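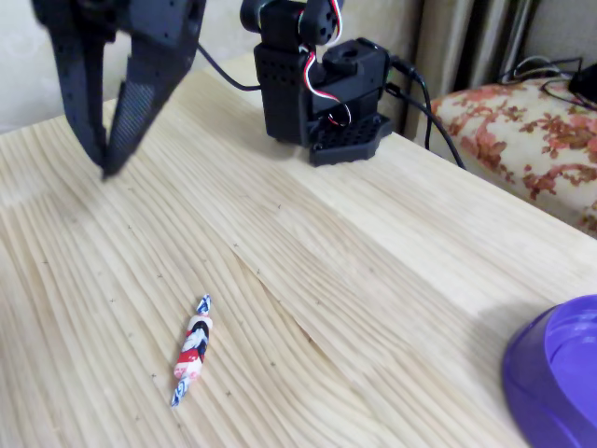

Gripper above a light wooden tabletop.

4. Setting up a brand tracking survey in Stellier

Use this section to create a survey that measures how customers see your company over time. You need an Editor or Owner account. To change account roles, see section 2.

4.1 Create the survey

1. Open the Projects tab and select New Tracker.
2. Enter the name of the brand as customers know it. If the company trades under more than one name, enter the others under Also Known As.
3. Add the competitors you want to compare against. Each one adds a full set of questions to the survey.
4. Under Topics, check the subjects to be covered, such as pay, climate, product safety or customer service.
5. Select Save Draft.

Note: The brand name cannot be edited once the first wave has gone out.

4.2 Set the sample

1. Select Audience, then choose General Public or Customers Only.
2. Enter the sample size per wave. The default is 2,000 and the maximum is 4,000.
3. If you chose Customers Only, upload your contact list as a CSV file with one email address per row.
4. Set the time between waves.

Caution: Do not change the audience between waves. Scores from different audiences are plotted on the same line, and the chart gives no warning.

Note: Topic scores with fewer than 300 answers are shown in gray and left out of alerts.

4.3 Turn on alerts

1. Open Alerts and switch on Score Drop.
2. Type the number of points that should trigger a message.
3. Add the email addresses of the people who should receive it. Press offices using Pirnier can paste in their inbox address.
4. Select Send Test. If the message has not arrived after 2 minutes, check the spam folder and then the address.

4.4 Launch

1. Select Preview and answer the survey once yourself.
2. Correct any wording in the draft and save again.
3. Select Launch Wave.

Caution: A wave cannot be paused after launch. Stopping it closes the survey and the remaining contacts are not invited.

Results appear under Reports when the wave closes. For exporting to Peng, go to section 5.

Section revised Sep 5, 2025, by Wen-hsiung Poon.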